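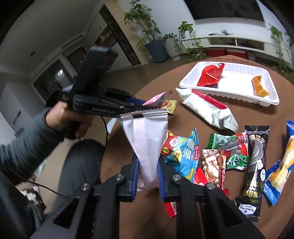

4.2 Sorting snacks at a shared table

The claim we set out to check is a simple one, and it is repeated often in writing on small offices and shared homes: people who put snacks away on a tray will group them by kind, and the grouping will help the next person find what they want. Leblanc's earlier notes from the Arnside rooms say as much. We doubted it then and, having worked through the Brolen material, we doubt it still, though for somewhat different reasons.

Our first trouble is with the word "kind." A bag of hard candy and a bag of chewy candy are the same kind to one person and different kinds to another. Wrapped pastries may go with cookies, or with bread, or with whatever else is about that size. In the Vidal coding scheme, which we used because it was there, every item has to be given one of 15 labels. Two coders (Armelle Leblanc and Sena Agyeman) worked apart and then compared their sheets. They agreed easily on the large packets. They agreed much less on the small single-serve pieces, and those are most of what ends up on a table of this sort. A scheme that works well on the easy cases and badly on the common ones is a weak base for any statement about grouping.

The second trouble is the wrapper. Earlier work treats the packet as a label for what is inside, so that a sorter who reads the packet is taken to know the food. Many of the packets in our set carry little that can be read at arm's length. Color does a good deal of the work, and color is a poor guide. Red is used for fruit sweets, for nuts, for savory crackers and for holiday versions of all three. If a person puts a red packet beside another red packet, we can't tell from the result alone if they sorted by food, by color, or by nothing at all. Figure 3 shows a packet of the awkward sort.
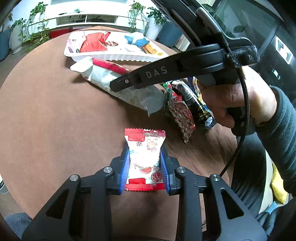 Figure 3. A small red and white packet with a fruit illustration, held upright over the round table. The white tray is at the far side, with a large glossy red packet on it.

A coder who goes by the fruit will mark the packet in Figure 3 as a sweet. A coder who goes by the red bands will put it with the other red item on the tray. Both are following the rules as written. The Vidal manual says to use "the main feature of the packet," and gives no help on which feature is the main one.

Of the 638 placements in the full set, we set aside 40 in which the two coders could not settle on a label even after talking it over. We report the results with and without them. Leaving them out makes the grouping effect look stronger, as one would expect, and we suspect that some of the effect reported from other sites comes from dropping the hard cases without saying so. We can't show this, as the raw sheets from those sites were never shared.

A third point concerns the tray itself. A tray with low sides has a front, a back and two ends, and the pieces put down first take up the ends. Later pieces go where there is room. Soft bags slump and lean on their neighbors, so that two items placed apart may end up touching. Our measure of grouping is distance between centers, with anything under 300 mm counted as near. On a tray of ordinary size that rule is close to useless: nearly everything is near everything else. We kept it only so that our numbers could be set beside the Arnside ones, and readers should give it little weight.

We would also question how much tidying a table like this calls for. Loose packets spread over a tabletop are easy to see and easy to reach. Moved to a tray, they take up less room and some of them are hidden under others. Writers on the subject tend to score the second state as better without asking anyone who eats from the table. The Ekelico survey did ask, but it asked people whether they liked a tidy room, and few people will say no to that.

What can be said with some safety is narrower. Large packets were moved more steadily than small ones, and labels for them were stable across coders. For small wrapped candy, neither the labels nor the distances are good enough to support a claim in either direction. A new scheme would need separate codes for color, size and food, each filled in without sight of the other two. Agyeman began a draft of one in July, and its rules for mixed bags are still unsettled.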